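11/7/22
Laundry pick, teleop sessions on Mindel

Good day today! We moved the whole laundry task over from the flat bin to the white basket with the triangle cutouts, and I finally got to run a long block of demos on the leader arm without the grip trigger sticking. Writing this up while my shoulder still remembers it.

Setup

Mindel on the follower side, leader arm on the low stand, Totov logging everything. I dropped the leader's gravity compensation by a hair before starting, and wow, what a difference. Before that the handle kept wanting to float up at the end of every reach, so all my old demos have this silly little hop right before the grasp (you can see it plain as day if you scrub through the March set). Whoever runs next, please leave the setting where it is. It's saved in the Drilby profile under "basket low."

Task is the same as it was: reach in, grab one garment, lift it clear of the rim, put it down on the table, go home. One item per episode. If two come up together, keep going and tag it as a double. Don't shake the second one off! I did that a few times early on and it makes for very odd training data.

What I learned about reaching in

Driving from the wrist view alone is harder than it sounds and way more fun. I spent the first stretch looking up at the arm all the time, then made myself stick to the screen, and my reaches got smoother almost right away. The policy only gets the wrist camera in this version, so anything I know from looking over at the basket is something it will never know. Feels a bit like parking a car through a mail slot, but you get used to it.

Dark on dark is the tough case. With the charcoal garment above and the black one lying at the bottom, the only thing that really helps me is texture: the gray has those thick, soft folds and the black is smoother with a faint shine. I went for a folded edge on the gray and closed on that.

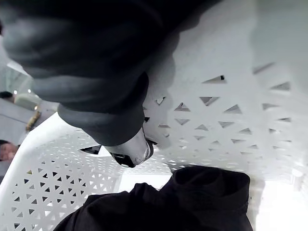

Grip notes

1. Aim for an edge or a fold. A pinch in the flat middle of thick fabric feels fine through the trigger and then creeps out as soon as you lift. Love a good fold.

2. Close slower than you want to. I was snapping the jaws shut out of habit from the block-stacking work, and thick cloth just squirts away from you.

3. Pause for a beat after closing, then lift. Totov marks the grasp from the trigger value, and if closing and lifting overlap, the segment boundary lands all over the place. I had to fix 8 of them by hand over lunch (boring, but now I know).

4. Watch the basket wall on the way up. The cutouts are just the right size to be annoying, and I can feel it through the leader when a fingertip brushes one. Come up toward the middle first and swing out over the rim after.

5. Bright patches. The wall washes out to nearly white in the wrist view where the light hits it. I tried locking the exposure and lost all the detail in the black clothes, so auto is back on for now. Tindall's crop-and-jitter augmentation might cover for it. Worth a try before we mess with the lamps.

Numbers

30 episodes kept from this block, 22 of them clean on the first grasp. The rest have a regrasp in them, and I'm keeping those in on purpose! Last time we trained on perfect grasps only and the arm had no idea what to do after a miss; it would lift thin air and carry it proudly to the table. A few honest second tries should help a lot. That puts the full Totov set at 2,574 across all the bins and the basket.

To do

Retrain overnight with the basket episodes weighted up, same seed as before so we can compare.

Rename the tag "double" to "two_items" in Drilby. It clashes with the double-speed replay flag and the export script choked on it again.

Try a block with the basket turned a quarter turn between episodes. I kept it in one spot this time and I bet the policy will cling to that.

New grip tape for the leader handle. Mine is peeling and my thumb has opinions about it.

Spare trigger spring is in the second drawer, in the bag with the M3 screws.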